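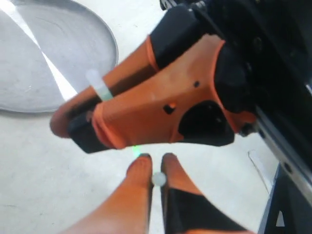 Masthorpe Dining and Shared Kitchens. Table and tableware care, August.

1/ Masthorpe Dining and Shared Kitchens is issuing its updated guidance on steel tableware, light-colored tabletops and drink stirrers. It applies to the main dining room, the Cao Building kitchens and all floor pantries. Please read the full thread before the kitchens reopen.

2/ The guidance replaces the two-page notice currently posted inside the pantry doors. Building staff will remove the old notice. Residents are asked to leave it in place until then.

3/ Inventory. The count completed this month recorded 3,230 pieces of round stainless steel ware across all kitchens. This total covers shallow plates and flat lids. It does not cover mixing bowls, which are listed separately with the baking equipment.

4/ Of that total, 1,589 pieces are assigned to the main dining room and 1,286 to the Cao Building. The rest are divided among the floor pantries. Each pantry cupboard will carry a card stating how many pieces belong inside.

5/ We withdrew 205 pieces from service. The usual cause was a bent rim that kept the piece from stacking level. Withdrawn pieces are being replaced by Rastix, our present tableware supplier, in the same diameter.

6/ Several residents asked whether scratched plates would be withdrawn as well. They will not. Fine swirled scratches are normal on steel that is washed every day, and a dull center is not a fault. Please report a piece only if the rim is bent or has a sharp spot.

7/ Smudges and cloudy patches on steel are in most cases water marks or fingerprints. A cloth dampened with warm water and a little white vinegar will remove the majority of them. Rinse afterward and dry with a clean towel.

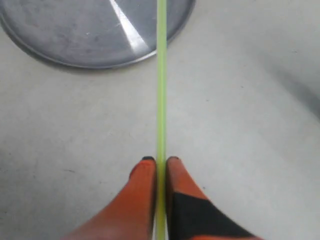 8/ Flat lids should be washed on both sides, including under the rim, where grease collects. A soft brush reaches this area better than a sponge. Steel wool is not permitted on any Masthorpe tableware and has been taken off the pantry supply list.

9/ Lids may be set down on a tabletop once they are cool. A lid taken straight from a pot goes on a trivet. Every kitchen has at least two trivets, kept in the drawer nearest the stove.

10/ Stirrers. The long plastic stirrers are reusable and are to be washed by hand. The dishwasher racks are too open to hold them, and stirrers that fall through have twice stopped the spray arm in the Cao Building.

11/ Wash stirrers in warm soapy water, rinse them, and stand them upright in the drying cup. A stirrer that has cracked or split at the end should be thrown away. It does not need to be reported.

12/ Please do not use stirrers in hot pans. They are intended for drinks and cold mixtures. Wooden spoons are provided for cooking and hang to the left of the sink in each kitchen.

13/ Stirrers are also not to be used for clearing sink drains. A drain brush is kept under every sink. If the brush does not clear the blockage, submit a repair request through the residents' page and post a note at the sink so others know it has been reported.

14/ Tabletops. The light tabletops show marks more readily than the dark ones they replaced two years ago. We chose them with that in mind. A spill that can be seen is wiped up sooner, and the evening inspection takes less time.

15/ Daily care of a tabletop consists of one pass with a damp cloth followed by one pass with a dry cloth. Crumbs should be swept into the hand and put in the compost bin before wiping. Crumbs pushed to the floor have been the most common item in the inspection log since spring. 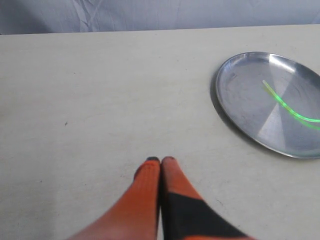

16/ Faint scuffs on a matte surface can usually be reduced with a paste of baking soda and water. Apply it with a fingertip, leave it for one minute and wipe it away with a damp cloth. Do not scrub. Heavy rubbing leaves a shiny patch that cannot be corrected.

17/ For marks that remain, Resivlow is available from the supply closet in each building. It is our house surface cleaner and is mixed on site to a fixed strength. Use it as supplied and do not add other products to the bottle.

18/ Resivlow is for tables and counters only. Any surface cleaned with it must be wiped again with plain water before food or tableware is placed there. It is not to be used on plates, lids or stirrers under any circumstances.

19/ Bleach tablets remain prohibited in all kitchens. We received several questions on this point following the last thread, and the rule has not changed.

20/ Before setting a table, check the surface from a low angle near a window or lamp. Grit and dried drops are easier to find this way than from above. A single grain under a steel plate will leave a fine line in the tabletop if the plate is turned.

21/ For the same reason, plates are to be lifted and set down. Please do not slide them along the table, including when passing food to the person in the next seat.

22/ Place settings. One plate goes at each seat, a thumb's width in from the table edge. Lids that come to the table with serving dishes are placed flat, rim down, at the end of the table and returned to the kitchen with the dish.

23/ Plates are stacked no more than 12 high in the cupboards. Lids have their own shelf and are not to be mixed into the plate stacks. Mixed stacks tip, and we believe many of the bent rims found in this year's count came from them.
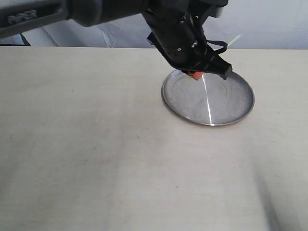
Round stainless steel plate on a pale beige tabletop.

24/ Steel plates may go in the dishwasher. Load them facing the center, with a gap between each, and unload them once the drying cycle has ended. Towel off any drops left on the rim before stacking.

25/ Steel plates may not go in the microwave. Ceramic dishes for reheating are kept on the shelf directly above each microwave, and they should be washed and returned to that shelf after use.

26/ Plates taken to private rooms are to be back in the kitchen by 9 p.m. the same evening. We do not charge for late returns. We do ask that residents check their rooms before each count, as last year's missing pieces were nearly all returned the following week.

27/ Evening inspection takes place at 9:30 p.m. Staff will look at the tabletops, the sink and the cupboard stacks. Kitchens needing further attention will receive a yellow card on the door, and the matter should be taken care of before breakfast.

28/ Replacement pieces from Rastix will be delivered to the main dining room first and to the floor pantries afterward. Until then, pantries that are short may borrow from the main dining room by signing the sheet at the serving counter.

29/ New plates must be washed once by hand before use to remove the film left from polishing. Staff will do this for the main dining room and the Cao Building. Residents on the pantry floors are asked to wash their own when the box arrives. Cardboard goes flat in the recycling room.

30/ Printed copies of this guidance, in standard and large type, are available at the Masthorpe front desk from 8 a.m. to 6 p.m. Questions may be left as a reply to this post or placed in the comment box outside the main dining room. Replies will be posted here by the end of the month.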